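Category: Bimanual Workcells > Evaluation Kits > Grippers and Wrist Cameras

Plustero GE-2 Gripper Evaluation Kit

The GE-2 is a tabletop kit for comparing end effectors, wrist cameras and arm controllers under the same task. It is sold to integrators and labs that already own a pair of light arms and need a repeatable way to decide what goes on the end of them. The kit does not include arms. It includes the rail-bordered work surface, two quick-change wrist plates, camera mounts, the produce set, baskets and plates, the trial sheets, and a license for the Gramholm logging software on one workstation.

The standard task is basket loading. Pieces of artificial produce are placed on the work surface in a layout taken from the trial sheet. The operator or policy moves the listed pieces into a wire basket at the center of the table. Each layout is run with one gripper, then run again with the next, and the logs are compared by piece and by failure type.

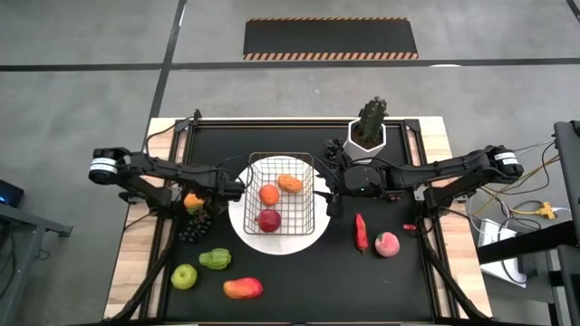 Basket-loading layout with both arms at the basket, overhead view.

Why produce

Blocks and cylinders tell you little about a gripper once the jaw width is known. Produce shapes differ in the ways that matter when choosing fingers. A round apple has no flat faces and rolls when one finger touches first. A mango has a long axis, so wrist angle counts. Grapes shift under load, and the grasp that worked at first contact may fail on the lift. A chili pepper is narrow enough to show up poor fingertip alignment. The pieces are light, which means the kit is a poor test of payload. Use the optional weighted set if payload is part of the decision.

The basket is part of the test. Open wire walls catch fingertips and finger screws, and a gripper with a wide body will hit the rim before the fingers reach the floor of the basket. Most of the differences we see between grippers of similar stroke come from this step. We recommend logging rim contacts separately from drops. Basket and support can be changed between sessions, but both should stay the same within a comparison.
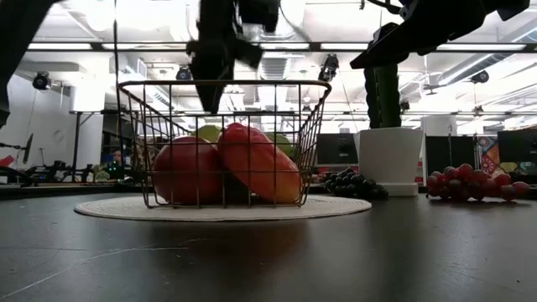
Approach height should be fixed before the first trial and left alone. The trial sheets call for a vertical approach with a pause above the rim, then a straight descent. If the controller under test blends waypoints, turn blending off for the descent or the path will cut the corner. On arms with soft position control, check the pause point under load at the start of each session. A sag of 5 mm is enough to turn a clean entry into a rim contact.

Both arms can be fitted with the same gripper or with different ones. Mixed fitting is useful for a quick first pass, but the left and right work zones are not equal, and the reach to the far corners differs by side. For results that will be used to place an order, swap the grippers left to right and repeat the full set.

Wrist cameras

The wrist plates take any camera with a 20 mm hole pattern, and an adapter is included for smaller boards. Mount the camera so that both fingers stay in view at all jaw openings. A view that loses one finger at full opening makes it hard to label contact later. The fingers should also sit low in the image. With both of them angled in from the bottom, part of the basket can stay visible between them along with the work surface behind it.

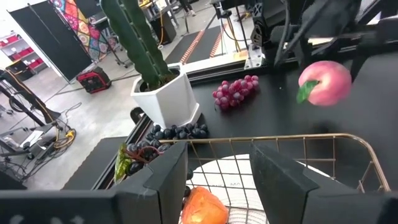
Occlusion is the main thing to compare between wrist camera positions. The kit software marks the trial steps at which the target should be judged visible, partly hidden or hidden, and the reviewer scores each one. Large fingers cost more here than most buyers expect: an orange piece on the basket floor can be partly hidden by the left finger while a peach off to the right is in plain view. Moving the camera outward along the plate reduces this at the cost of a longer lever and more shake. Thin basket wires also cause trouble for low-cost depth cameras, which tend to drop the wires or merge them with what lies behind. Run the depth check on the first trial sheet before recording anything longer.

A wrist view alone is seldom enough for scoring. The kit supports one overhead view and one fixed side view in addition to the two wrist views. Streams are stamped by the logging workstation on arrival. For tighter timing, use cameras with a hardware trigger and the Bisaldale sync box, sold separately.

Controllers

The logging software reads joint state, commanded jaw position and motor current where the controller reports it. Log rate is 30 Hz by default. Controllers that report only an open or closed state can still be used, but slip detection is not available and dropped pieces have to be marked by hand. Plan for cable slack at the wrist and elbow before a controller swap. Cables that pull tight at full reach will show up in the current log as load and are easy to mistake for a stiff joint.
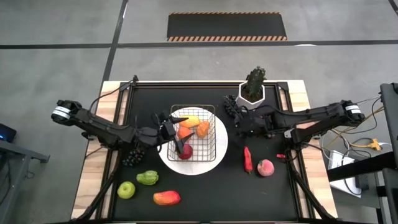
Can I compare a two-finger gripper with a multi-finger hand on the same sheet?
The sheets can be used for both, but compare them on completed placements and time per piece. Jaw stroke and grip force fields apply to parallel and angular grippers only and should be left blank for hands.

Ordering notes

The kit ships in 2 cases. Wrist plates are drilled to order, so send the flange drawing for each arm with the purchase order. Padilla flange plates are kept in stock and need no drawing. Replacement produce is sold by the piece or as a full set. The August revision of the trial sheets is current and replaces all earlier sheets; results from the two versions should not be pooled.

Page updated February 2, 2026

Related items
Weighted Produce Set for GE-2
Padilla Flange Plate, Pair
Bisaldale Camera Sync Box
Gramholm Logging License, Extra Workstation
Wire Basket and Plate Spares
Fingertip Pads, Soft, Angular Jaw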